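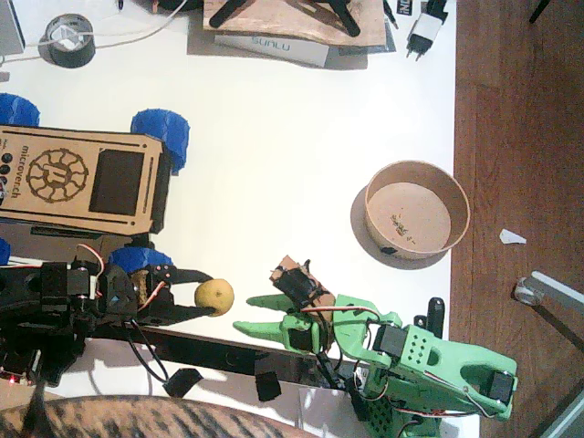 KERNOLVILLE — The sales page for the Estine promises "two arms, one evening." Lautaro Carrasco's evening began in October and he is still having it.

Carrasco teaches electronics to adults at night and repairs espresso machines during the day. He bought the Estine, a pair of desktop robot arms sold as a kit by a small outfit called Patillow, with his own money: $310, before shipping and before the plastic. Patillow sells you the servos, the wiring, the control boards and a link to the part files. The printing is up to you. If you don't own a printer, the company will run the parts for a fee that doesn't show up until the second checkout page.

For that you get a setup that can, on a good day, pass a small round object from one gripper to the other.

I wanted to see how good the day had to be. Patillow's pitch rests almost entirely on this handover. It opens the promotional video, it takes up most of the manual, and it is the reason the company charges what it does for hobby servos and a software download. One arm picking something up is old news at this price. Two arms agreeing on where a thing is, and when to let go of it, would be worth paying for.

Carrasco had me pick the speed. The software offers a slider with a turtle at one end and a rabbit at the other, and I went for the middle. The arms lurched, met, and knocked their cargo onto the table. We moved the slider to the turtle and left it there for the rest of the visit. 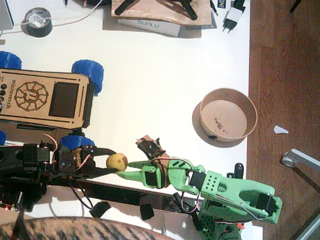

At that pace the Estine is a different machine, and a fairly charming one. The fingers come in slowly enough that you catch yourself leaning toward the table. Out of 10 tries that I kept score of, the handover came off six times. Two of the misses were drops. In the others one arm simply stopped short and waited, with no error message and nothing in the log that Carrasco could make sense of.

Patillow's website says the kit is "ready for real kitchens." I asked the company what that meant and got a polite reply saying the phrase was "aspirational." It was still on the website when this story closed.

The trouble starts with the plastic. Printed joints flex, and the software assumes they don't. Carrasco recalibrates before each session, a routine that takes longer than most of the demonstrations that follow it. The manual gives the procedure one paragraph. His own notes on the subject fill several pages, and he has mailed them to strangers who found him through the user forum.

Then there is the wiring. The servo leads run in loops along the outside of each arm, and the kit includes no channel or sleeve to keep them there. Carrasco has snagged one more than once. The rail both arms sit on comes without clamps, too, so his is held to the tabletop with black tape.

"I like it a lot," he told me, tightening a screw. "I wouldn't sell it to my students."

Cristóbal Daza would. He runs the parts counter at Calvo, the hobby shop downtown that stocks the kit, and he thinks complaints like mine miss who buys it. His customers want something to fix, he said, and would be bored by an arm that worked out of the box. He may be right about his customers. But the shelf card at Calvo repeats the line about one evening, and I watched a father read it out loud to his daughter.

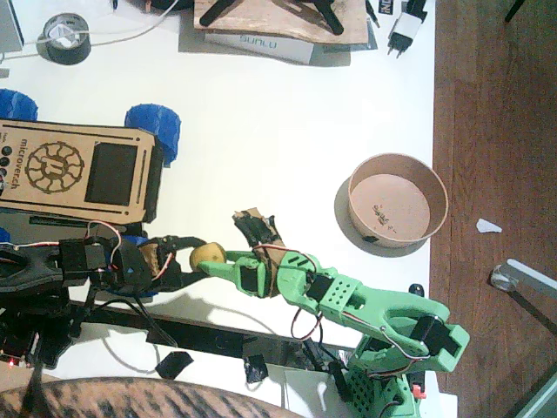
What the Estine does well, it does because it is open. Every part file can be edited. A snapped finger is an overnight print instead of a warranty claim, and the forum is full of people who have redrawn the grippers, often for the better. Patillow has folded a few of those designs back into its own files, with credit, and deserves some for that.

The company says a software update will deal with the silent stops. It gave me no date. It also says a cable guide is being designed, which two forum members did months ago and posted for free.

If you own a printer, have patience to burn and would enjoy learning why robots are hard, $310 is a tolerable price for the lesson. If you want a robot, keep the money. Carrasco, for his part, has ordered a spare set of servos.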